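What Is a Flower For?

Posted 12/04/2021 by Josphat Makori
Nosgate Nature Pages, for readers aged 7 to 11

Quick one this time. Flowers! Lots of you wrote in after the seeds page and asked the same thing: why do plants bother making flowers at all. Good question. Grab a snack.

The short answer

Seeds. A flower is how a plant makes seeds. The color, the smell, the sweet stuff in the middle, pretty much all of it is there to help seeds happen.

Plants have a problem you don't have. They can't walk. An oak tree can't go over and visit another oak tree. So if a plant wants to swap something with another plant, it needs help. Wind, or water, or a bee, or a bat, or a beetle. More on those in a minute.

The thing being swapped is called pollen. Pollen is a powder, usually yellow, and each grain is tiny. If you've ever stuck your nose in a lily and come out with an orange nose, that's pollen. (It stains. Sorry to whoever does the laundry.)

When pollen lands on the right part of the right kind of flower, it grows a tiny tube downward. At the bottom of the tube, a seed can start. That whole trip is called pollination plus fertilization. Two long words, one job.

The parts of a flower

You need a few names. Not many.

Petals. The bright bits. Like a sign outside a shop.

Sepals. Usually green, underneath. They wrapped up the bud before it opened, like a coat.

Stamens. These make the pollen. A thin stalk with a little bag on top.

Pistil. Usually in the middle. The top is sticky so pollen gets stuck to it. The bottom part holds the bits that turn into seeds.

Some flowers have all four. Some don't. Squash plants make two sorts of flowers on one plant, one sort with stamens and one sort with a pistil. Holly is fussier, it keeps them on seperate bushes. That's why some holly bushes never get berries.

One flower or a whole crowd?

Now it gets sneaky. Sometimes what looks like one flower is a bunch of little ones.

A sunflower is the famous one. Each of those dots in the brown middle is its own tiny flower, called a floret. The yellow "petals" around the outside are florets too. A daisy does the same trick. So does a dandelion.

Why crowd together? A big bright patch is easier for a bee to spot. And once she's landed she can visit lots of florets without flying again. Saves energy. Bees like that.

Hydrangeas are crowd flowers as well. The big showy things on a garden hydrangea that look like petals are mostly sepals, and the real flower parts are very small in the middle of each one. Look under a hydrangea head and follow the little stalks down. Thin green ones join up, and join up again, until there's only the one long stem. A little stalk like that is called a pedicel. PED-i-sell. Good word for beating grownups at word games.

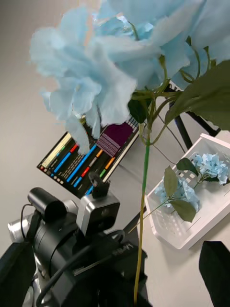

What the stem does

Stems don't get enough attention. A stem has two big jobs.

Job one, hold the flower up. High enough for bees to find, high enough for the wind to reach.

Job two, plumbing. Inside are bundles of very thin tubes. One set carries water up from the roots. The other set carries sugar, made in the leaves, to wherever the plant needs it. The water tubes are called xylem (ZY-lem) and the sugar tubes are called phloem (FLOW-em). Whoever spelled those was having a strange day.

How does water go UP though? There's no pump. What happens is, water escapes out of the leaves through tiny holes. As it leaves, it tugs on the water behind it, and that tugs on the water behind that, all the way down to the roots. Like sucking on a straw, except the leaves are doing the sucking. Tall trees do this too. All day long, no noise.

Stems can also bend. Put a houseplant by a window and leave it alone and after a while it leans over toward the light. The side in the shade grows a bit longer than the sunny side, and that pushes the stem over. Turn the pot around and it'll start leaning back the other way, so you can end up with a curvy S shape if you keep at it.

Look for bumps and rings on a stem as well. The place where a leaf or a side branch comes out is called a node. The plain part between two nodes is an internode. Gardeners like to know where the nodes are, as that's where new growth comes from when you snip a plant back.
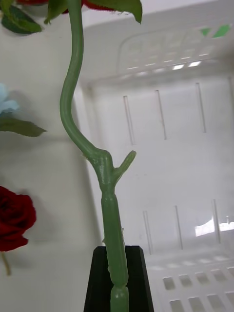

Try it: the color trick

You need: a white flower (carnations are great, daisies are ok), a glass, water, food coloring, scissors, a grownup for the scissors part.

Fill the glass halfway with water.

Add 20 drops of food coloring. Yes that many. Blue and red work best, yellow is hard to see.

Get the grownup to trim the bottom of the stem at a slant.

Flower goes in the glass. Leave it somewhere bright overnight.

Check it in the morning. You should start to see color along the edges of the petals, sometimes in thin lines. Those lines are the water tubes! If not much is happening, give it another day.

Want to be fancy? Split the stem up the middle and put each half in a different color. Two glasses side by side. Grownup does the splitting. Don't do it over the good rug.

Who carries the pollen?

Bees. The best known. They come for nectar, the sweet drink, and for pollen, which they feed to baby bees. Pollen sticks to their fuzz and some of it gets rubbed off on the next flower. Bees don't see red well. They do see a kind of light we can't, called ultraviolet, and many flowers have patterns that only show up in it. Landing lights, sort of.

Butterflies. Long curly tongues like a party blower. They like flowers with a flat place to stand.

Moths. Night shift. Flowers for moths are often white or pale and smell strongest after dark.

Hummingbirds. Love red and orange. Love tube shapes. Don't care much about smell, so their flowers often don't have one.

Bats. In hot places mostly. They visit some cactuses, and agaves, and wild banana flowers.

Flies. Ok this is the gross one. Some flowers smell like rotten meat so flies will come. It works really well on flies. Works less well on people standing nearby.

Wind. No nectar needed, no color needed. Grasses use wind, so do oaks and corn. They just make masses of pollen and let it go. If you sneeze in April, blame a wind plant, not the pretty ones.

All about roses, fast

Roses get their own bit becuase you asked.

A wild rose usually has only five petals. Count them on a hedge rose some time. Garden roses have lots more, as people spent hundreds of years picking out the fluffiest ones and growing more of those. In many fluffy roses the extra petals grew in place of stamens. So, more petals, less pollen. Bees often prefer the plain ones.

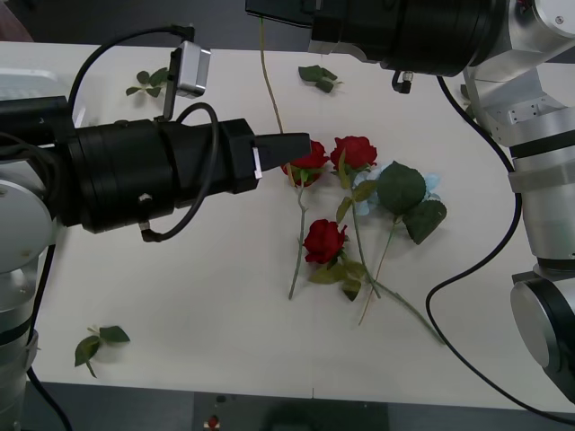
A red rose. On a bloom like this the outside petals open first.

Thorns next. Rose thorns aren't true thorns! Scientists call them prickles. A true thorn is a kind of branch, with wood in it. A prickle grows from the skin of the stem and you can often snap it off sideways. (With a glove on. Please.) Lots of prickles are hooked downward, which helps some wild roses hang on when they scramble over other plants.

And then after the petals drop you get a hip. Rose hips are the round red or orange things left on the bush in fall. Seeds are inside, with itchy hairs packed around them. Birds eat the hips and drop the seeds somewhere else.

Apples are cousins of roses by the way. So are strawberries, pears, cherries and almonds. Next time you see apple blossom have a look. Five petals. Same as the wild rose.

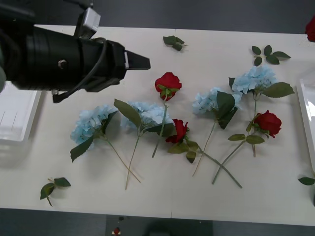

Red is a funny color for a flower. Plants make it with stuff called anthocyanins, and the same stuff makes blueberries blue and red cabbage purple. It can change color depending on what it's mixed with. Try this if you have red cabbage water left over from dinner: a squeeze of lemon turns it pink, a pinch of baking soda turns it bluish green.

Blue is much harder for a rose. There's no naturally true blue rose. Blue ones in shops are mostly white roses that had dye, same idea as your carnation.

Questions from readers

Do all plants have flowers?
No. Ferns don't, mosses don't, pine trees make cones. Those were here a long time before flowers showed up. Early dinosaurs never saw a flower.

Does grass have flowers?
Yes, tiny green ones. You mow them off before you notice.

Why do cut flowers droop?
The stem can't bring up enough water. Air gets into the tubes, or the ends get clogged. Fresh water and a new snip help.

Can I eat flowers?
You already do. Broccoli is a heap of buds. So is cauliflower, near enough. But don't go nibbling in the garden, some flowers are poisonous. Always ask first.

Which flower lasts longest?
Depends on the plant. Daylilies last one day each. Some orchids go for weeks and weeks. The Nosgate moth orchid kept one flower open 31 days and then I stopped checking.

Words to keep

Floret: a small flower in a crowd
Nectar: sweet drink in a flower
Node: where a leaf or branch joins the stem
Pedicel: the little stalk under one flower
Pollen: the powder
Prickle: what a rose has
Xylem: tubes for water

Next page is slugs. Send slug questions.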